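Rosaura Giraldo read the gossip item twice and believed none of it. The singer had walked out of the Trurstead premiere after 11 minutes, it said, in tears, according to a source close to him.

"You're the source," she told Segundo.

"I'm close to him," he said. "I was five seats away." 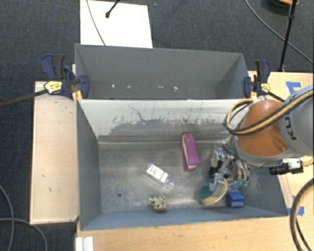 "Was he crying?"

"He had a hanky."

She had worked for Renar long enough to know what a hanky was worth -- a cover, usually, if the divorce rumours held up. She rang the publicist. Hay fever, he said, far too quickly.

"In June?" said Rosaura, and reached for a pen.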